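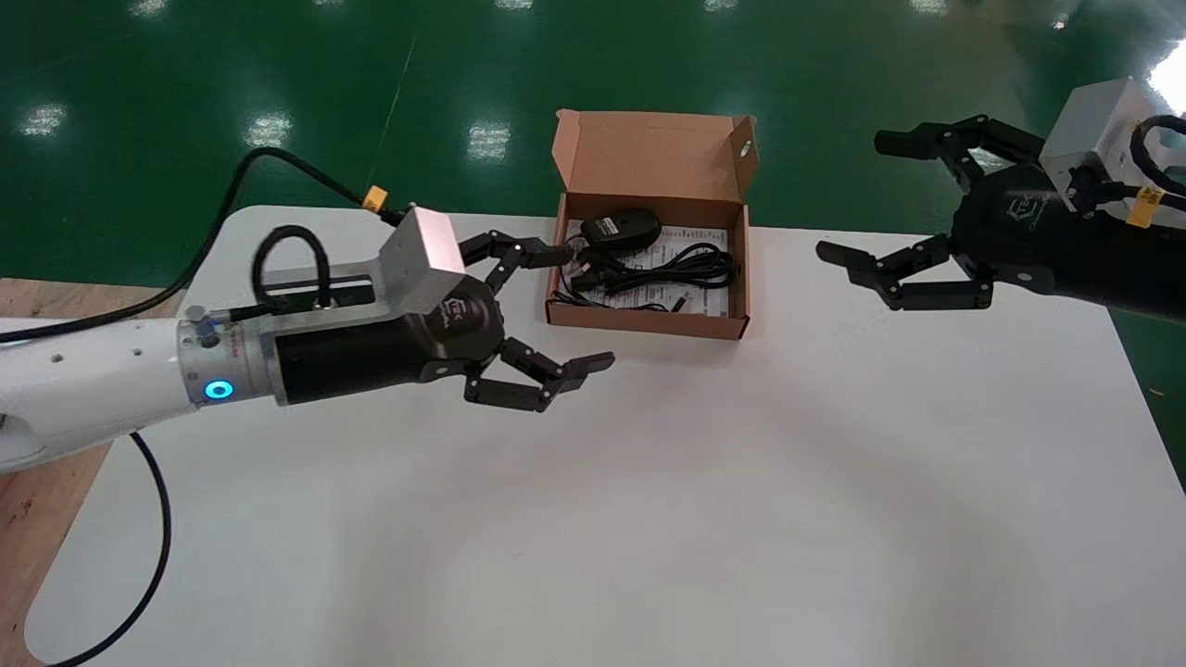
Packing a wired mouse back in its cardboard box for return

Posted by Merkitz, Apr 12, 2020

Hello all. I want to send back a wired USB mouse to the shop, and they ask for "original packing". I still have the brown box and the instruction sheet, but I did not keep the small wire tie from the cable. Every time I coil the cable it opens again and pushes the lid up. In which order should I put the things inside? And must the sheet be under the mouse or over it? The shop gives 40 days, so I have time until May, but I like to finish it now.

Orhun Kozan

I have returned two of such mice and both were accepted. My way is this. Lay the sheet flat on the bottom of the box. Put the mouse on the sheet, toward the back, where the lid is joined. Then make the cable into a coil as long as your finger, and start the coil from the mouse side, not from the plug. If you start from the plug, all the twist collects near the mouse and it will never lie quiet.
The coil goes to one side of the mouse. The plug I tuck in last, at the front, with the metal part turned away from the mouse so it does not scratch the top.
For the tie you can use a strip of paper, two turns around the coil and a bit of tape on the paper only. Please do not put tape on the cable - it leaves glue and the shop may complain.

Evura

just throw it in and close, they dont look

Zelgate

I agree with Orhun about the coil, but I put the sheet on top of everything. It holds the cable down a little when the lid closes. I think both are fine for the shop. More important is to check the receipt number and write it on the return form. Also do not stick the address label on the mouse box itself, put this box in a bigger envelope with padding. My shop once took off the price of the box because I had written on it with a marker.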